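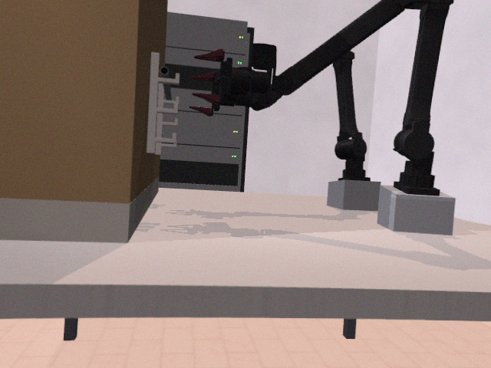
Thread · Student Projects

Milness Robotics Club, build log. Sun 17 November. This one is long because I skipped the last update and a few people at school asked where the project stands.

The short version for anyone new: we're a high school club and our project this year is cable handling. The task is to get a robot arm to pick a coiled cable off a rack and plug one end into a port. We're doing all of it in simulation until April.

We call the setup Doucette, after the street the school is on. It has two arms on gray blocks on one long table, a rack with pegs on the side of a brown box, and a server cabinet in the background.

The cabinet isn't part of the task. We put it in because the final round is set in a machine room and we wanted the arms to work with something behind the rack. It also has little green lights, which the ninth graders are proud of.

The white rack is the part that matters. It's a backing plate with short pegs going down it. Every peg has to be in the right place in the model or nothing downstream works.

First version of the rack had the pegs spaced by eye. Don't do that. We spent two meetings tuning the reach before somebody checked the drawing and found the spacing was off by 3 mm on every peg. By the bottom one the error had added up to more than the gripper could forgive.

The gripper has red cone-shaped fingertips. Flat pads were our first idea. They worked for boxes and were bad for anything near a peg, as the pads hit the neighboring peg before they got to the one we wanted.

Cones fit in between. The tradeoff is grip. There's less surface touching the cable, so the coil can rotate once it's lifted. We're still working on that.

The tips aren't all the same length or angle. I'm leaving the angles out of this thread until we settle on them, because I've changed them four times and I don't want another team copying a bad set.

What we did this week: approach only. No picking. The arm starts from home, swings across the table, and stops with the tips just short of the rack. Then it backs off and does it again.

We ran 400 approaches. 356 stopped inside the tolerance we set. The rest failed, and I went through those one at a time on Saturday.

Most of the failures were the same failure. The arm comes in with the elbow too low, and the planner runs out of room near the end and stops early. It doesn't hit anything. It just gives up.

The fix was a waypoint. We added one above the middle of the table, so the arm has to go up before it goes left. It costs a little time on each run and I think it's worth it.

A smaller group of failures was contact with the top peg. Those all came from start positions at the far edge of the range we allow. We could shrink the range, but the rules say start positions are drawn at random, so that would be cheating ourselves.

Question I got from a parent: why two arms if only one is moving? The second arm holds the loose end of the cable later on. Right now it's parked. It still has to be in the model, because the moving arm has to plan around it.

That caught us once already. For a whole afternoon the parked arm had no collision shape, and the other arm went straight through its elbow. The scores that day looked great. We threw them all out.

Software notes for the people who asked. The planner is the stock one that comes with Jeltix. We tried writing our own in September and it was a good way to learn why people don't write their own.

Scoring is our own script. It logs the distance from the tips to the target peg, the time, and whether anything touched. It writes one line per run. The current version is 925 lines long and at least half of that should be deleted.

Please do not add features to the scoring script. If you want a new number, ask in the club channel and we'll see if we can get it from the log we already have.

Lighting: someone asked if the shadows on the table matter. For approach runs, no. The planner never looks at them. For the vision group they matter a lot, since their peg finder was trained on pictures with no shadows at all and it's now being shown ones that have them.

The vision group is going to re-render their training set with the light moved around. That's running on the two lab computers over the week. If you see them on, leave them on, even if the screen is black.

The rack is white and the wall is close to white. From some angles the peg finder has trouble telling where one stops and the other starts. We're allowed to change the wall color in practice but not in the scored round, so we're leaving it alone.

On the hardware side, Tralico has agreed to let us use one real arm for a few days in spring. It's a shop across town that does machine repair. One arm, not two, so we're going to have to pick which half of the task to try.

My vote is the approach and the pick. The plug-in step needs force sensing, and our force numbers in simulation are basically guesses right now.

We'll have to make real fingertips before then. The plan is to print a set in the red filament we already have and see how they wear. If you have experience with printed tips slipping on rubber cable jackets, I'd like to hear from you.

Jobs for the next meeting:
Rerun the same start positions with the waypoint in.
Check the collision shapes on both arms, again.
Measure the peg spacing against the drawing, again.
Write down the cone angles somewhere that isn't my phone.

New members are still welcome. You don't need to know how to code. Two of the jobs on that list are measuring and typing. We meet in the computer lab after last bell, and the door by the gym is the one that's open.

One correction to my last thread. I said the rack was mounted on the cabinet. It's on the side of the brown box. The cabinet stands on the floor behind the table. Somebody built their practice model from my post and had to redo it – sorry about that.

Next update will be when we have pick results, good or bad. I'll post the failure breakdown for the new runs in the replies here once they finish.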